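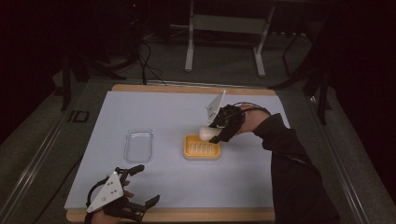

Home | Visit | Collections | Take Part | Shop | Contact

Call for participants: Soap at Home

Dec 12, 2019
By the Collections Team, Hulow Museum of Everyday Life

Do you keep a bar of soap by the sink? Did your grandmother save the slivers and press them together? Do you have strong feelings about liquid soap, or a drawer full of little wrapped bars from motels that you'll never use? We would love to hear from you.

Soap at Home is our new collecting project, and we're looking for people in Hulow, Susthorpe and the towns in between to tell us how they wash, what they wash with, and where they keep it. We want the plain stuff of daily life, the things that almost never get written down. Our museum has cases full of washboards and copper boilers, but if a visitor asks what people in this county had next to the bathtub in 1985, we can only guess. We'd like to fix that while the people who remember can still tell us (and while the rest of us are busy making the next lot of memories without noticing).

What got us started

Our last project of this kind was about lunch boxes. It ran through October, and 219 people sent something in. We had hoped for a few dozen! There were sandwich recipes, a map of who sat where in the Susthorpe mill cafeteria, and a long and very funny letter about a thermos. Tucked into several of those replies were stories about washing up afterward: the gritty gray soap at the mill, the long trough sinks, the one towel everybody had to share. We kept reading bits out loud to each other across the office, and by the time we'd finished the pile we knew what we wanted to ask about next.

We also have the Vukadinović collection to thank. It came to us from a family that ran a corner store in Susthorpe, and it holds 1,024 wrappers, labels and price cards, a great many of them for laundry flakes and toilet soap. They're beautiful things, and they smell wonderful, even now. But a wrapper only tells you what was sold. Who bought the green one? Was it for company or for every day? Did anyone really use the shaving stick for shaving? That's the part we need you for.

Who can take part

Anyone 18 or older who lives in the area now or used to live here. You don't need to have lived here long. If you grew up somewhere else entirely and brought your own way of doing things with you, we'd be especially glad to hear it, since our collection is thin on exactly that. You don't need to know anything about history, and you don't need to own anything old. Somebody who moved into their first apartment last month is as useful to us as somebody who has had the same bathroom for fifty years.

People who have made their own soap, sold it, worked in a laundry, run a guest house or cleaned for a living are very welcome too. So are people who can't use most soaps and have had to work out what to do about it.

What you would do

There are four ways to join in, and you can pick as many as you like.

Write to us. We have a short list of prompts, and you can answer one or all of them, in any language. A page is plenty. Some people will want to go on longer and that's fine, we read everything.

Keep a wash diary. For one week, jot down each time you use soap of any kind: hands, dishes, dog, floor. A line each time is enough. We'll mail you a small notebook with a stamped envelope to send it back in.

Come and talk. We're recording conversations in the reading room at the museum, usually an hour long, with coffee. You can come alone or bring a friend or relative, and people do tend to remember more in pairs. If the stairs are a problem, let us know and we'll set up in the front gallery.

Lend or give an object. Soap dishes, soap savers, wire shakers, wall brackets, travel tins, the mesh bag that hung on the faucet. Plastic is just as interesting to us as china! Please send a photo first, as our storage is small and we can't take everything. Loans are for the length of the display, and gifts go into the permanent collection if we can find room.

A few of our prompts, to get you thinking

- Where did the soap live in the house you grew up in, and who was allowed to use it?
- Was there a "good" soap? What happened to it?
- What did you do with the last thin piece?
- Did you ever switch from bars to a pump, or back again? What made you change?
- Is there a smell that takes you straight to a particular sink?
- What did school soap feel like?

What you get

We can't pay a fee for written replies. Anyone who records a conversation or finishes a diary will get a $25 grocery card, and we cover bus fare from Susthorpe. Everyone who takes part is invited to the opening of the display and will get a copy of the booklet, which is being printed for us by Prestura.

What happens to your words

Your reply will be kept in the museum archive, where researchers and local people can read it. You choose whether your name goes with it. You can also ask us to hold back parts of it, and you can change your mind any time before the booklet goes to print. Washing is a private business for plenty of people, and we won't push for more than you want to say. Nothing you send will be passed on to companies or used in advertising.

How to sign up

Call in at the front desk and ask for a Soap at Home form, or use the Take Part page on this site. Tell us which of the four you're interested in and the best way to reach you. We answer every message, though it may take us up to 2 weeks while we're short-handed over the holidays. Large-print forms are at the desk, and if you would prefer not to fill in a form at all, just tell whoever is on duty and they'll write it down for you.

If you know someone who'd be great at this but would never come forward on their own - you probably thought of them a few paragraphs ago - please print this out and put it on their fridge.

Related

Lunch Box Stories: read the replies
From the stores: price cards from the Vukadinović collection
Washday at Hulow: family activity sheet
Reading room hours and access
Volunteer with the collections team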